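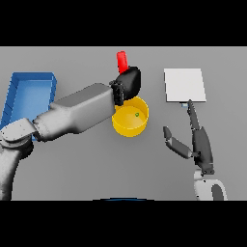

*The simulated table, with one hand over the yellow container and the other by the white box.*

Trameck has opened its simulated two-arm workspace to remote operators, the company said in May. Operators in Wei and Prollska steer both arms by remote control, and each run is saved for training.

The project, called Sumow, has 789 saved runs so far, 400 of them made in Wei. Each operator works a shift of two hours.

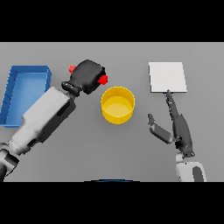 *Both arms at the table, the left one reaching past the blue tray.*

Trameck plans to add eight more tasks.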